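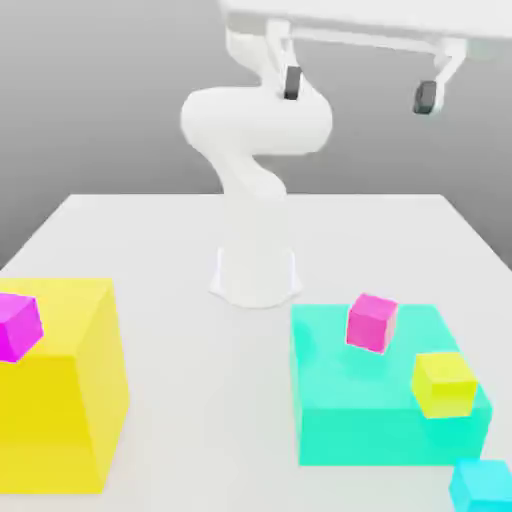 Faustino Cortés wrote in to say I was being unfair to Padus before I had even finished the trial. In his view the simulator is the whole point of the kit, and if an arm can sort blocks on a screen it will sort them on a bench with a bit of tuning. Maybe so. I have read that same line on the Padus sales page, and the words "a bit of tuning" are carrying a lot of weight there.

Padus Sorting Kit, simulator view. Small cubes, two big boxes, one white arm with its gripper open. The yellow cube is on the turquoise box and the magenta one is on the yellow box, so if you want colors matched up there is work left to do.

The light is soft and even and the backdrop is plain gray. My shop has a window on one side and a greasy bench. I'd like to see the demo with either of those.

What you get for $1,041: the simulator license, the sorting task and a year of updates. The arm is extra. Dredley sells the same package with phone support for $1,766, and I can't find anything else in it that's different.

The manual runs to 259 pages. Setup gets 70 of them, and I still had to email support to find out where the task settings are saved. Ekaette Nwachukwu answered the same afternoon and was very clear, so credit for that.

I asked Padus for results from a real arm doing the same job, with the misses left in. They sent a brochure. Þorgeirsson, who make a rival kit, sent me nothing either, so call that one a draw.

The trial license runs out in April. I won't be paying for the full one until I see a gripper drop something and go back for it on a real table.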